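# About Brarnano

We do laundry and linens. Pickup, wash, fold, back to you.

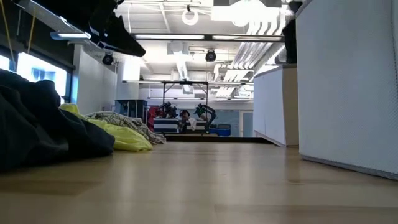
Started with 11 customers in Trurnthorpe, now 286. Gunhild Overgaard runs the wash side, Grethe Kvaran does folding, mending and most of the phone calls. There are 7 of us all together, more in November when the guest houses change over to the heavy blankets.

How it works: everything gets sorted by color before it goes near a machine. Darks in one heap, brights in another, patterned stuff checked by hand becuase it bleeds when you least want it to. Don't pre-sort at home, we'll only do it again. Do empty the pockets. Please. Pens especially.

What we take:

- clothes, sheets, towels, table cloths
- curtains (hooks OFF)
- throws and couch covers

No rugs, no leather. For rugs try Prasertsri, they're good and they pick up too.

Bags are picked up before 9 a.m. and come back in 34 hours, folded. Ironing takes a little longer, ask Grethe. Small repairs like a button or a loose hem are free if your on the monthly plan.

The old Gurer price list is out of date, ignore it. New one is at the counter or we can mail you a copy.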